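¿Qué hace un guardia de frontera todo el día?

¿Has cruzado alguna vez de un país a otro? Si fuiste en coche por Europa, a lo mejor ni te enteraste: un cartel azul con estrellas, una gasolinera distinta y ya está. Pero hay muchísimos lugares del mundo donde, antes de pasar, tienes que parar, enseñar un papel y saludar a una persona con uniforme. ¡De esa persona vamos a hablar hoy, porque su trabajo es una pasada!

Primero, ¿qué es una frontera?

Una frontera es la línea donde termina un país y empieza otro. En los mapas se ve clarísima, pero en el campo casi nunca está pintada. A veces es un río. A veces es la cresta de una montaña, y otras veces solo hay unas piedras con números, que se llaman mojones o hitos. Hay hasta pueblos en los que la línea pasa por en medio de una calle – ¡desayunas en un país y compras el pan en otro!

Como no todo el mundo cruza por el mismo sitio, los países construyen puestos de control en las carreteras, los puertos y los aeropuertos. Vamos a inventarnos dos países para entenderlo mejor: Gallell, que tiene muchas montañas, y Bristus, que tiene mar. Entre los dos hay 406 kilómetros de frontera y un único paso grande, que se llama Kassa.

Una mañana en el paso de Kassa

El turno empieza muy temprano, cuando todavía es de noche. Los guardias que llegan hablan con los que se van: qué ha pasado, si hay niebla en el puerto, si algún camión sigue esperando. A eso se le llama relevo, y es importantísimo, porque el que llega necesita saberlo todo.

Luego abren las ventanillas. Cada viajero entrega su pasaporte o su carné y el guardia mira la foto, mira la cara y vuelve a mirar la foto. Parece fácil, ¿verdad? Pues prueba a hacerlo 200 veces seguidas sin despistarte. La gente se corta el pelo, se deja barba, adelgaza, crece. Los guardias aprenden a fijarse en lo que cambia poco, por ejemplo la forma de las orejas o la distancia entre los ojos.

También comprueban el propio documento. Los pasaportes llevan dibujos finísimos, tintas que brillan con una luz especial y, muchos de ellos, un chip escondido. Si tienes uno en casa, pide permiso y míralo con una lupa. ¡Hay letras tan pequeñas que parecen una raya!

¿Y qué llevan los coches?

Aquí entran en juego los perros, que son las estrellas de cualquier puesto. Un perro puede encontrar un olor dentro de una maleta cerrada, y para él todo es un juego: si acierta, le dan su pelota. Normalmente trabaja ratos cortos y descansa, porque oler tanto cansa muchísimo.

Además hay máquinas de rayos X para los equipajes, y algunas son tan grandes que dentro cabe un camión entero. En la pantalla las cosas salen de colores según el material. Los guardias buscan armas, animales protegidos que alguien quiere vender o mercancías que no se han declarado. De esto último suelen ocuparse los agentes de aduanas, que son sus vecinos de oficina y se dedican a todo lo que se compra y se vende.

Lejos de la carretera

No todos están en una ventanilla. Otros equipos patrullan a pie, en todoterreno, a caballo, en barco o con esquís, según el terreno. Buscan huellas, revisan los caminos y muchas veces hacen algo que no sale en las películas: rescatar. Un excursionista perdido, una barca sin motor, una familia que lleva horas caminando con frío. Cuando encuentran a alguien, lo primero es que esté bien, darle agua y una manta y llamar al médico si hace falta.

Algunas personas llegan a una frontera porque en su país hay una guerra o porque corren peligro. Tienen derecho a pedir protección en otro país, y eso se llama pedir asilo. El guardia no decide si se la dan, pero tiene que escuchar la petición y pasarla a quienes sí deciden. 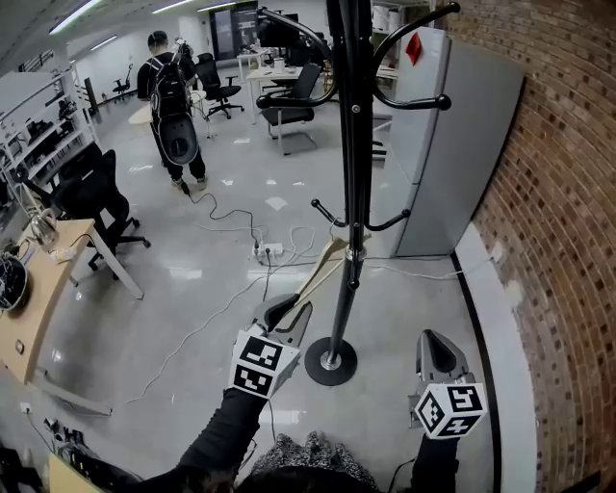 Danish Magsi cuenta que lo más difícil es mantenerse atento cuando no pasa nada, y que en las noches largas repasa idiomas en voz baja: ya sabe dar los buenos días en cinco.

¿Cómo se llega a ser guardia?

Depende de cada país. Casi siempre hay que estudiar, aprobar un examen, correr bastante y pasar meses en una academia. Se aprenden leyes, primeros auxilios, idiomas y también a hablar con calma con alguien que está nervioso o enfadado – esto último se entrena un montón, con compañeros que hacen teatro.

Palabras para tu cuaderno

Hito: piedra o poste que marca la frontera.
Relevo: momento en que un turno sustituye a otro.
Aduana: oficina que controla las mercancías.
Asilo: protección que un país da a quien corre peligro en el suyo.

¡Ahora tú!

Busca un mapa de tu país y sigue la frontera con el dedo. ¿Qué tramos son ríos? ¿Cuáles son montañas? Después dibuja tu propio puesto de control y ponle nombre.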